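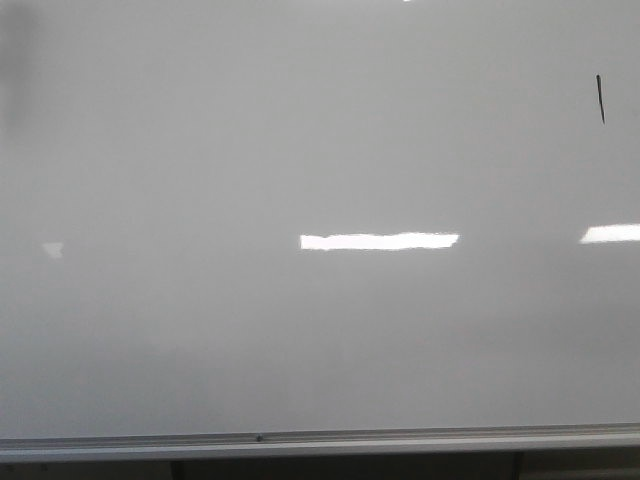
Grade the Erasing, Too

The whiteboard task is usually the second thing a student manipulation club tries, after stacking blocks. It is cheap, the workspace is flat, and the goal can be stated in one sentence: wipe the marks off the board. At the Redum student challenge in February, most of the teams entered it. I helped judge, and I think we scored it badly. This essay argues for a different score sheet, and for teaching the task differently in the months before the event.

The current rule compares a picture of the board before the run with a picture after it. Dark pixels are counted in both, and the score is the fraction removed. A threshold is set once, in the morning, and used all day. The rule takes one line to write and a few seconds to compute, and students can reproduce it at home. Those are real merits and I don't want to lose them.

The trouble is that a whiteboard is a poor target for a fixed threshold. The surface is glossy. Under ceiling lights it gives back bright patches that move when the camera moves, and a mark lying inside one of those patches can drop out of the count altogether. The rest of the board is not one value either. It drifts from light gray to darker gray over its height, and a smear of old ink with soft edges can sit on either side of the line depending on which corner it is in. A thin stroke is the opposite case. It is easy for a person to see and contributes almost nothing to the total, so a team can leave one behind and still post a near-perfect number.

Diarmuid Corrigan, who wrote the original scoring script, disagrees with me. His position is that every team faces the same lights and the same board, so the errors cancel. They would cancel if every team drew the same pattern and left the same kind of residue. They don't. A policy that presses hard and covers little ground leaves crisp leftovers. A policy that sweeps fast with light pressure leaves haze. The script prefers the first, and the students found this out within 2 practice sessions. From then on they were tuning for the script.

I can't blame them for that. Unnur Ingvarsson's group at the Folemeo club logged 130 practice runs and sorted them by score. Then they sorted them again by how clean the board looked to a person who had not watched the run. The two lists differed most in the upper third, where the prizes are decided. It was the most useful piece of work I saw at the event, and it earned no points.

My proposal has 3 parts. First, take a reference picture of the clean board under the lights that will be used, and score the difference from that reference. This handles the slow change in gray and most of the fixed glare. Second, mask any region that is saturated in the reference, publish the mask, and tell teams not to draw there. Third, count leftover marks as connected pieces as well as by area, so that one surviving stroke costs something.

Enda Buckley has pointed out that the third part punishes haze too little, since a large smear may be one piece. That is correct, and it is why area should stay in the formula. The weights can be argued over. I would start with them equal and change them after a season of data.

There is also a teaching reason. Under the present rule, the students on the arm side do the interesting work and the students on the camera side are handed a constant. Fiachra Gilmartin ran his section at Fokmont the other way round last year. Nobody touched the arm until the section could agree, in writing, on what a clean board was and how their code would know it. It took them longer than he had planned – long enough that two students asked to switch projects. Those who stayed had an answer when their wiping policy failed, because they could say whether the failure was in the wipe or in the measurement. I have read a good many student reports that could not make that distinction.

The cost objection is weak. A reference picture takes no equipment the clubs don't already have. The mask is a second threshold. My own version of the scoring code, written to check that this was practical, is short and runs on an old laptop.

What would be lost is comparison with earlier years. Old scores could not be set beside new ones unless the old pictures were rescored, and not all of them were kept. I would accept that. The old numbers describe the script at least as much as they describe the robots, and a student reading them today would learn the wrong thing about which method worked.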